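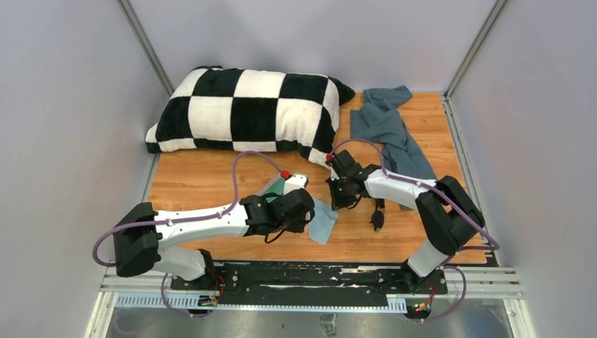
4.2 Changes in the work of the sorting staff

The station at the Gavov textile depot was brought into daily use in October, after a trial at the Edavow site. Before then, household textiles were sorted by hand at long benches, with each worker responsible for a full load from opening to folding. The two-arm station now takes part of this handling, and the staff have moved towards checking, setting up and dealing with items that the arms cannot manage.

Figure 2. Two-arm station with mixed textiles on the tabletop: a checked pillow at the back left, a grey cloth beside it and a small light blue cloth between the grippers.

Agarwal and Kauppinen collected 319 work diary entries from the sorting staff. Many entries reported less lifting and reaching. A smaller group described a loss of control over the pace of work, and noted that waiting for the station was more tiring than sorting. Bulky goods such as pillows were named most often as a cause of stoppages, together with thin cloths lying close to larger items.

Pay grades at Gavov did not change during the study, although the content of the job did. Staff who had trained new colleagues at the bench were asked to write handling notes for the station, a task for which no time had been set aside in the rota. The Ruotsalainen depot, which uses the same Skuteck software, gave this task to its shift leaders. The difference between the two depots is examined further in Section 4.3, where the diary entries are compared by shift and length of service.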